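3. Materials and setting

3.1 The sorting table

The study deals with small soft goods of the sort that collect in a household faster than they are put away: socks, cloths, hand towels, drawstring and shopping bags, and the odd hard item that travels with them. We use the term "mixed pile" for any group of such goods that has been placed on a flat surface without being folded. The term says nothing about cleanliness. All piles in the present section were made up of laundered stock.

Sorting took place on one table in the ground-floor workroom at Stisgate. The top was covered with flat beige cardboard sheets, replaced when the surface became soft or began to lift at the joins. Cardboard was preferred to bare laminate, which had been used in the Kirnville pilot, on two grounds. Light fabrics slid on laminate when a neighbouring item was pulled away, so that the layout of a pile changed before it had been recorded. Laminate also gave strong reflections under the ceiling lights, and thin white goods were hard to tell from the glare. The cardboard has the drawback that it holds lint, and it was brushed down between piles.

3.2 Stock

The stock list holds 815 items, of which 90 are hard objects. Each soft item was entered under four headings: colour, surface, weight class and usual place of storage. Surface was judged by hand and eye by two of the authors (Madigan and Ruangrit) working apart, with differences settled by Yimyam. Five surface classes were used:

plain (flat weave, no raised texture)
ribbed (parallel lines that can be felt with a fingertip)
open (mesh or net)
napped (fleece, plush, terry and similar)
coated (any fabric with a smooth film on one side)

An item could belong to two classes. Fine ribbed mesh, for example, was entered as both ribbed and open. Dual entries caused most of the disagreement between the two judges, chiefly where a ribbed knit had been stretched enough to look open.

Napped goods need separate mention. They are bulky for their weight, they hold a rounded edge when lifted, and they hide whatever is under them. A napped cloth hanging over a thin strip of mesh will brush it and may drag it along, and the two can then be entered as a single item by an observer working at speed. In the Kirnville pilot this fault accounted for 43 of the miscounts traced to a known cause. For the Stisgate work, napped goods were therefore raised clear of the table before anything beside them was touched.
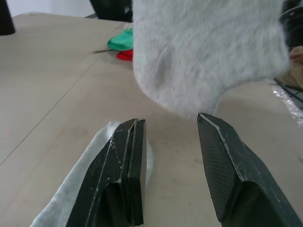 Weight class was found to be of little use. The difference between a light fleece and a heavy one did not alter the order in which items were taken from a pile, and the heading is dropped from the tables in Section 5. It has been kept in the stock list for the benefit of anyone wishing to repeat the work with a different set of goods.

3.3 Making up the piles

Piles were made up from the stock list by drawing lots within colour groups. A fully random draw had been tried first and gave too many piles of a single tone, as nearly half of the stock is white, grey or cream. The revised draw required at least one strongly coloured item in every pile. Items were then dropped from a height of 30 cm or laid by hand, according to the condition.

Three conditions were used. In the first (heaped), all goods lay in contact with one another. In the second (spread), items lay apart on the table with cardboard visible between most of them. In the third (nested), a small item was placed on, in or under a larger one. The conditions are not fully separate. A spread pile may contain a nested pair, and such piles were scored under both headings, with the overlap reported in Table 4.

Bags were always laid flat and were never filled. A flat bag behaves as a sheet of cloth with an opening at one end, and the opening matters for nesting: a small object near the mouth may be inside the bag or merely beneath it, and the two cases call for different handling. If it is beneath, the bag can be lifted away. If it is inside, lifting the bag moves both. The record sheet has the entry "inside or under, not known" for objects of this kind, and observers were told to use it freely before handling began. It was then replaced by a firm entry once the bag had been moved.

Crumpled cloths raise a related problem. A small bright object resting on a bunched cloth is easy to see but not always easy to name. Looped shapes were the worst in this respect, as a loop of cord and the handles of a pair of scissors can look much alike when the remainder is covered. Such objects were entered by colour and outline alone ("orange, looped") and named at the close of the trial.

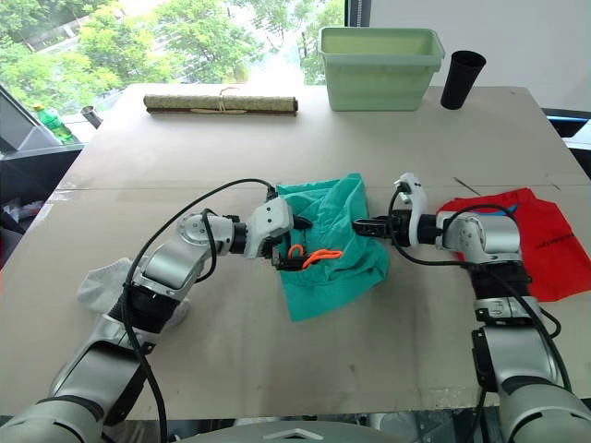 Observers worked from the outside of the pile inwards unless a hard object lay on top, in which case the hard object was cleared first. Folding was not attempted until the last item had been separated. Socks were set to one side singly, without any search for a partner, as pairing has been treated elsewhere (Duangkaew and Zacharopoulos, the Kaewmanee report) and follows a different time course from sorting proper.

3.4 Scoring

Each pile was scored for three quantities: the number of items correctly separated, the number of items moved more than once, and the share of items whose surface class was given correctly before contact. The last of these is the measure of main interest. A surface class given after contact was noted but not scored.

Thin dark objects such as pens and skewers were scored as a group. They lie flat, cast little shadow and were often passed over until late in a trial even when no cloth covered them. It was at first assumed that the cardboard would make them plain to see. In practice they were taken for the dark line where two sheets met, and from January onwards the joins were turned to run parallel with the long side of the table so that any slanting line could be treated as an object.

Printed lettering on bags and labels was disregarded in scoring. Some observers relied on it to decide which way up a bag lay, and this was permitted, but no credit was given for reading it.

In all, about 2,000 separations were scored. Trials in which an item fell from the table were stopped and excluded, as were those in which the cardboard itself was lifted with a coated item, a fault confined to the Kustunwood batch of wipe-clean bags. The excluded trials are listed by pile number in Appendix B. Agreement between the two scorers is reported with the results for each condition, the nested piles being given first.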